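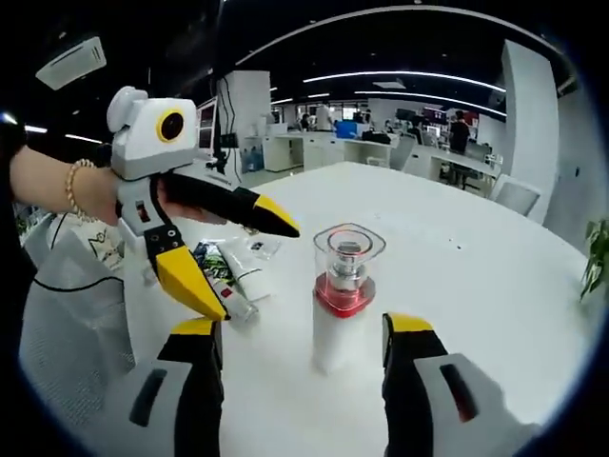

*Gold chain bracelet, yellow lens ring, white tabletop.*

Thread on the dried blood spot ferritin study, Flavwood district. Field collection closed in April 2021 and I've been asked for the methods in one place. Mostly logistics, some lab.

---

The question was narrow. Can a finger-prick card, filled at home and mailed, give a ferritin value close enough to a venous draw to sort people into "treat", "recheck" and "leave alone"? The nearest full-service lab is a long drive for most of the district.

---

We enrolled 613 adults through the Wuminier clinic. Each got a card kit to take home. A subset of 100 also had a venous sample drawn at the clinic on the same day they filled the card. The paired subset is the validation set. Everyone else is there for return rates and card quality.

---

Ethics took two rounds. The first reviewer wanted the word "diagnostic" removed from the consent form. The second wanted to know why it wasn't there. We settled on "measurement" and a paragraph explaining when a participant's family doctor would be contacted.

---

Kit contents: card, two lancets, alcohol wipe, gauze, desiccant, sealable bag, prepaid envelope, instruction sheet. The sheet went through more drafts than the protocol did. The final version has larger type and a drawing of an overfilled circle beside a properly filled one.

---

The most common card fault was layering, where a second drop is placed on one that has already started to dry. It reads high. Under-filled circles are easier to deal with as the lab can see them and reject them. A layered spot can look perfectly good from the front – check the back of the card.

---

Drying time on the sheet was originally "overnight". People interpret that in many ways. We changed it to a minimum of 6 hours, flat, away from direct sun, bag left open. Rejections for damp cards fell after the change, though the weather also improved over the same weeks, so I won't claim the wording did it.

---
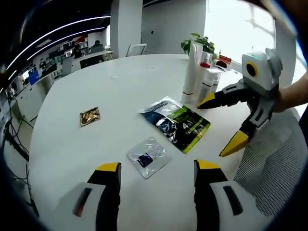 *Foil packet and a larger glossy pouch, round table.*

---

Transit was the part I worried about. Mail from the far end of the district sits in a depot that isn't climate controlled. We put a temperature logger in every envelope of one batch. Thirteen-gram loggers push the envelope into the next postage class, so budget for that.

---

The Lindqvist lab ran the assay. They punch from the centre of the spot, elute overnight, then run in duplicate. Any pair of duplicates outside their tolerance is repeated from a second spot. If there is no second spot, the result is reported as missing and we do not impute it.

---

Haematocrit correction: we report with and without. The card can't tell you haematocrit directly, and the usual assumed value fits poorly in exactly the people you'd expect to have low iron. Uncorrected values go in the main table. Corrected ones are in the supplement with the formula.

---

Data capture was in Zostus. It handles offline entry well. It does not handle two tablets editing the same record before either has synced – the later sync wins and the earlier one is kept only in the audit log. We rebuilt several records by hand from the log. Lock records by site if you can.

---

Umesh Awasthi is doing the agreement analysis. Bland-Altman on the log scale first, then classification at a cut-off of 30 micrograms per litre. He has not seen the participant questionnaires and won't until the agreement numbers are locked.

---

Correlation coefficients will be in the paper as reviewers ask for them. Please don't quote them on their own. Two methods can correlate beautifully and still disagree by enough to put a patient in the wrong group.

---

Known weaknesses: the paired subset was drawn at the clinic, so those cards were filled with a nurse nearby. Cards filled at a kitchen counter will be worse. There is also no postal leg for the paired cards, which went by courier with the venous tubes. The logger batch only partly covers that gap.

---

Participants with a value below the cut-off have been sent letters, with a copy to their family doctor where consent was given. If you were in the study and have moved, the clinic desk can update your address.

---

Locked dataset is due in May. Instruction sheet and card rejection criteria are available now to anyone planning something similar. Message me and say which version you want, metric paper or letter.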